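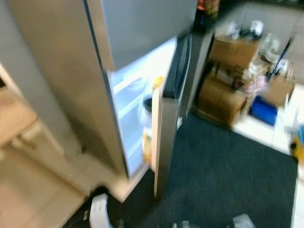

Our fridge with the door open. Stainless, two shelves showing.

Fridge stops cooling every afternoon, fine again by bedtime?
Posted by petosero_renter in Kitchen & Appliances

Hi all, hoping somebody has run into this. We moved into a rental in Flelladville in January and the fridge came with the place. It keeps food cold overnight and all morning, and then from lunch until dinner it creeps up. I put a cheap thermometer next to the yogurt and caught it at 60 one Tuesday, which is not a number I want anywhere near yogurt! By 9 at night it's back to normal like nothing happened.

Things I've tried: pulled it out and vacuumed the back, turned the dial colder (that froze the lettuce and did nothing for the afternoons), and checked that the door closes all the way. The light works and the fan makes noise, at least in the mornings. I don't remember if I've heard it in the afternoon, I'm usually at work.

Landlord says it's old and he'll "look into it." I'd like to know if this is a cheap fix before I start pushing for a new one. Also is the food from those afternoons OK to eat?

dehghan_street_dad
Sounds a lot like the defrost cycle to me. Most of these have a heater that melts frost off the coil, and either a timer or a control board tells it when to run. If the timer sticks, the heater stays on or the compressor stays off way too long, and then it catches up hours later. Ours did it at random times though, so yours landing on the same hours every day is a little odd.

Next time it's warm, put your ear to the back and see if the compressor is humming. No hum and a warm fridge means I'd look at the timer or the start relay. On mine the timer sat behind the kick plate and took me 15 minutes to swap, plus an hour of hunting for the screw I dropped.

On the food – if the thermometer really said 60 and it stayed up there for hours, toss the milk, meat and leftovers. Ketchup and mustard will live.

grastirstead_gal
just get a new one, they don't make parts for the old ones anyway

toastcrumbs2190
Before you buy anything, what else is on that outlet? I had the same pattern, warm every afternoon, and I went through two repair visits before I noticed the outlet was tied to the switch by the back door. My kid flipped it off coming in from school and I flipped it back on when I took the trash out. Plug a lamp in there and see if it's still lit when you get home.

The other one is sun. If there's a west window hitting it, or it's jammed up tight in a cabinet, an older fridge can fall behind on a hot day. Leave a couple inches behind it and pull the blind.

And put your request to the landlord in writing with the temperatures and times. A text counts where I live, but check your lease. Mine moved a lot faster once I sent him a week of readings.

petosero_renter
Oh wow, there IS a switch by the pantry that doesn't seem to do anything. Going to try the lamp tomorrow and will report back. Milk is in the trash.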